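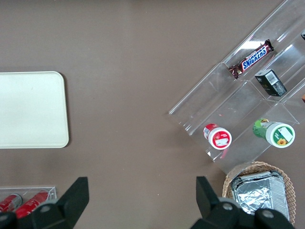
Small grocers and the long road: an interview with Solveig Lunde

2022-07-19

The Stestdale General Store has served its district under several owners, and under Solveig Lunde for the past eleven years. The town has 420 permanent residents. The nearest supermarket is in Vasham, 74 kilometres away by sealed road, and the store remains the only place in the valley where fresh milk can be bought every day of the week.

Ms Lunde met with the Rural Retail Programme to discuss freight, stock and the future of shops of this size. She began with freight.

"The price on the shelf is mostly the truck," she said. "We had one carrier for years. When the run was cut from three trips to two, I had to rethink everything with a short date on it. Yoghurt was the worst. I was throwing it out in winter and running short in summer."

The store now shares a refrigerated delivery with Kristiansen, the bakery and tea room at Plusimberg. Under the arrangement, both businesses place their orders by noon on the day before the run and divide the charge by pallet space. Ms Lunde described the first season as difficult. Orders arrived mixed, and on two occasions the bakery's butter travelled on to Stestdale and had to be driven back.

Tormod Løken, who manages the bakery's accounts, confirmed that the agreement has since been put in writing. "We saved $2,870 in the first full year," he said. "That paid for the repair of our cool room door. I would not call it a fortune, but we had been putting off that door since the previous November."

Asked which goods bring people through the door, Ms Lunde named bread, stamps and snacks, in that order. Snack lines carry a better margin than staples and keep well, and she relies on them to hold down the price of flour and rice. She limits the range to 30 lines and reviews it each quarter.

"If something new comes in, something old goes out," she said. "People do complain. I took away a ginger biscuit in my second year and I still hear about it at the post counter."

The lease on the building is due for renewal next autumn. Ms Lunde has asked the owner for a term of five years and is waiting for a reply. In the meantime she has put off replacing the front freezer, which is older than her time at the store.

She intends to keep the present opening hours, including the early start during harvest, when the first customers are waiting at six.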